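Nuter Indo audio guide handset: review after one season

The Indo is a push-button audio guide sold to small museums and historic houses. It has a numeric keypad, a two-line display, one loudspeaker and a headphone socket on the bottom edge. There is no touch screen, no wireless connection and no map. Tracks are loaded over a cable from a Windows program. We bought four handsets and a charging rack from Laverano in spring and have used them at the Kazlauskienė House, a printer's workshop with living rooms above, since the opening weekend.

Build and handling

The casing is matt plastic with a rubber strip down each side. It survives a drop onto floorboards. I have not tried stone. The keys are large, with raised numerals and a firm click, and visitors wearing gloves managed them without trouble on the colder mornings. The neck cord fixes to a metal eyelet at the top, so the handset hangs upside down when released and the display has to be turned round to be read. A second eyelet at the bottom would fix it.

Sound

Speech is clear through the loudspeaker at the lower half of the volume range. Past that point the casing buzzes on low male voices, and in the press room, where the ceiling is low, two handsets playing at once become a nuisance. With headphones the problem goes away. The socket is the ordinary small size and takes any cheap pair. Volume resets to the middle setting each time the handset goes back in the rack.

Battery

Nuter quotes a full day. Ours run for almost eight hours with the loudspeaker, longer with headphones. The warning symbol comes on late, with perhaps one room of commentary left in it. The rack charges all slots overnight from a single plug, but it has no light per slot, and a handset that is not pushed fully home looks the same as one that is. Check each by pressing the zero key before opening.

Loading tracks

The program accepts MP3 and WAV. Each file must be named with its stop number and nothing else, or it is skipped without a message. We have 65 tracks in two languages and the first load took most of a Thursday, chiefly because the handsets have to be done one at a time. Later changes are quicker — the program compares files and copies only the ones that differ. Track order on the display follows the number, so leave gaps between rooms if you expect to add objects.

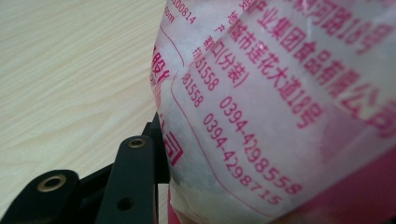
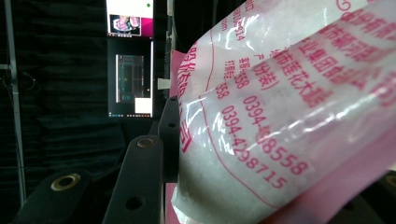

Mitiku Adugna comments: We run the same handsets in a former customs house and I would mark the loading program down further than you have. It lost our second language twice when the cable was pulled before the progress bar had cleared. Keep the folder backed up somewhere else. The buzz can be cured with a strip of felt tape behind the speaker grille, though you do have to undo the back to get at it.

I have since tried the felt on one handset. It reduces the buzz by a fair amount and takes a little off the top volume. The back is held by cross-head screws under the rubber strips, and the strips need regluing afterwards.

Usage records

Each handset keeps a count of plays by stop number, exported as a plain text file. In July the total was 2,161. The count goes up as soon as a track starts, so a wrong number keyed and cancelled is recorded as a play. There is no record of how long anyone listened. For deciding which commentaries to shorten, the file is of limited use.

Spares

Neck cords and rubber strips are stocked by Laverano. Batteries are not sold separately and the handset must go back to Nuter for a new one.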